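4. Unloading the lower drum

Applies to laundry staff at Basberg working alongside the Prareck unit. Staff remain in charge of the room at all times. Sorting, checking and folding are still done by hand; the bending and lifting at the drum passes to the robot.

4.1 Place an empty basket on the floor in front of the machine, below the lower drum.

4.2 Open the lower door fully to the left. Keep the upper door closed.

4.3 Start the unloading task and step back. The robot reaches into the drum with one arm.

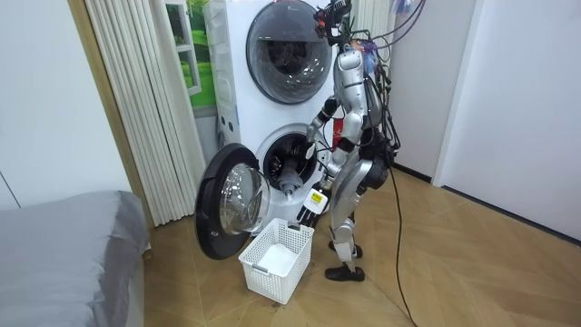 4.4 Do not step over the cable on the floor while the robot is working. Walk round behind it, or wait.

CAUTION: Never put a hand into the drum while the robot's arm is inside. Press Stop first.

4.5 Watch for small items, which the robot takes one at a time. Anything left under the rim of the drum is to be removed by staff once the task has ended.

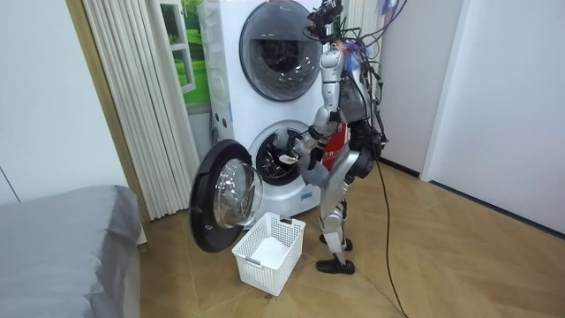

4.6 Enter the load in the shift book. Report any stoppage to Ankica Janevski on extension 457.

NOTE: Shift hours are unchanged. Requests for further training go to Tihomir Kovačević.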